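Home | Projects | Reports | Partners | Contact

Norðdahl – Progress report, November
Prepared for: Rokmont program office
Prepared by: Unnur Ketilsson

Work package 2, simulated furniture handling, is behind plan. A fault in the grasp controller stopped the chair trials on Wednesday, and the remaining runs are on hold until the fix has been reviewed.

In run 1105 the left hand kept closing after the force limit was reached. The limit check read a stale contact value and did not trip. The simulator logged the overload for 57 control steps before Lâm Vương ended the run by hand. The same code is used on the Tollness hardware, so Halfdan Lauritsen has locked out both arms there. No hardware was running at the time and there was no injury or damage.
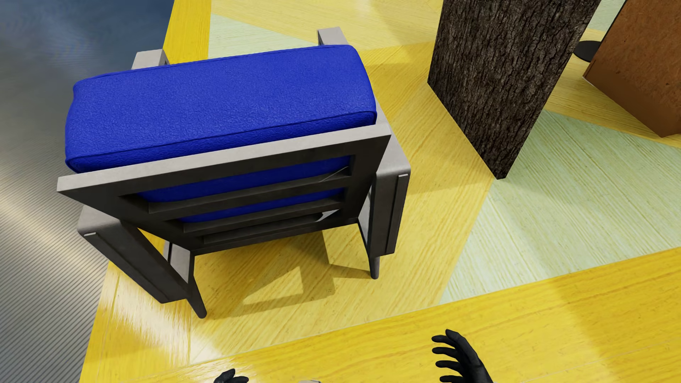

Figure 1. Armchair task in simulation, robot view from behind the chair. Both hands are at the bottom edge.

Hooman Hosseinzadeh traced the stale value to a buffer that is not cleared when the task resets. The patch clears the buffer and adds a timeout – if no fresh contact reading arrives, the hand opens. It passed the unit tests. It has not been tried on the full chair task.

Still open: replay of run 1105 with the patch, a check of older logs for the same fault, and a written restart procedure for Tollness. Grímur Þorgeirsson will sign off before the lockout is removed. We ask that the chair milestone be moved to the next reporting period. No extra funds are requested.

2 comments | Share
Contact Norðdahl | Back to top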